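Home Brushes Paper Inks Boards Clearance Contact

Pridia No. 2 Round Brush

Last updated 7/22/23

Roltis, who make the Pridia, call it "the only brush you will ever need." We sell brushes for a living and we don't believe that about any of them. We stock it because it is decent for the price, and because people kept asking.

The hair is a goat and synthetic mix. The maker's leaflet says it holds as much water as pure goat. Ours didn't. It ran out sooner on long strokes, and the belly took a few days of use to stop splaying. After that it kept a fair point. The claim of 2000 hours of life we can't check, and we doubt Roltis has either.

Buy it if you want one brush for lettering and loose color and you don't mind reloading. If you do mostly fine line work, the Prurcombe liner costs a little more and is the better tool. We would also skip the matching Gunnlaugsson case, a stiff tube that bends the tip if you're careless.
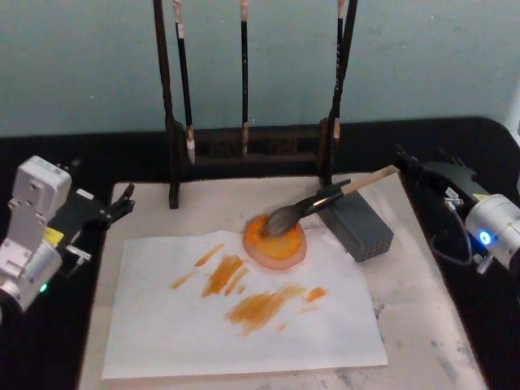
Dry-brush is where the leaflet gets most excited, with talk of "effortless texture." Almost any brush will give you texture once the paint runs low. Short slanted strokes in orange on white paper, with the sheet showing through in streaks, are a fair test to try with a brush you already own before you spend money on another one. If you like what you get, keep your cash.

Item 3848. Returns accepted within 15 days, unused only. Rinse in cool water and dry flat.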